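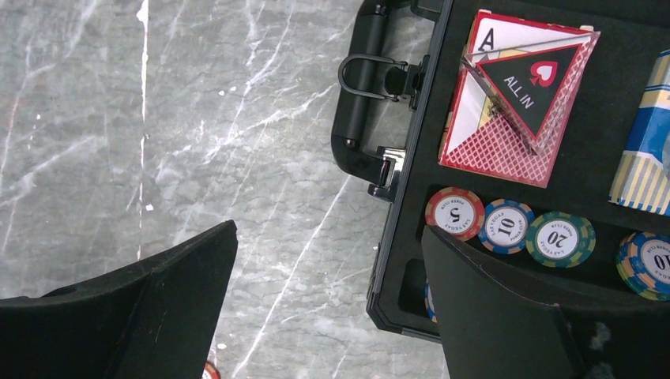

The Clarnstead Stone Collection is supplied by Urunero to contractors, property managers and public institutions that require natural stone surfaces for indoor use. It includes marble, limestone and slate, sold as cut slabs or as finished tops ready to be set in place. Grey marble with white veins, polished, is the finish most often requested for lounges and game rooms, where a hard case with metal latches may be set down on the surface many times in an evening. Veins may be thin and branching, and they may cross a slab on the diagonal or run nearly straight. Buyers who need a close match between adjoining tops should ask for slabs cut in sequence from the same block.

## Finishes

**Polished.** The surface is ground and buffed to a gloss. Color and veining appear at their strongest. Polished marble resists staining better than the other finishes but shows etching from acids, including citrus juice, vinegar and wine.

**Honed.** The surface is smooth with little or no shine. Light scratches and etch marks are less visible. Honed tops should be sealed before first use and again each August, or on another fixed date convenient to the institution.

**Brushed.** A soft texture is worked into the stone. This finish is offered in limestone and slate only.

## Specifications

- Standard thickness: 2 cm
- Maximum length of a single finished top: 132 inches
- Edge profiles: eased, beveled, half bullnose
- Minimum order for project pricing: 400 square feet
- Lead time from approval of drawings: 45 days

Tops longer than the stated maximum are made in two or more pieces. The position of each joint is marked on the shop drawings and must be approved in writing by the purchaser. Joints are not placed over sink or cooktop openings.

## Selection and Approval

Natural stone varies from block to block, and small samples cannot represent the full range of color or pattern. Purchasers are invited to inspect full slabs at the Dellville yard by appointment. Slabs selected in person are tagged with the project name and held until the drawings are approved. Where a visit is not possible, Honeylyn Tiongson of the project desk will arrange for the slabs to be chosen against a written description of the color range. Claims based on natural variation will not be accepted after cutting has begun.

## Delivery and Installation

Finished tops are shipped on edge in timber crates – they must never be carried or stored flat. The receiving party is responsible for clear access to the room and for cabinets or frames that are level and able to bear the load. Installation is available within the Dellville and Ocampo service areas. Elsewhere, the purchaser may use any qualified stone installer, provided that the installation sheet packed with each crate is followed.

## Care

Wash with warm water and a neutral cleaner, then dry with a soft cloth. Do not use scouring powder, bleach or any product containing acid. Spills should be blotted, not wiped. Felt pads are recommended under lamps, trays and other objects with metal feet. Small chips along an edge can usually be filled on site; requests for repair should state the order number and the location of the damage.

## Warranty

Urunero warrants cutting and finishing for the first purchaser. The warranty does not cover etching, stains, movement of the building or work carried out by others.

Technical questions may be directed to Renato Manalastas. Requests for project pricing are handled by Leonora Gatchalian and should include drawings, the preferred finish and the delivery address.

Specifications revised December 20, 2008. Earlier sheets should be discarded.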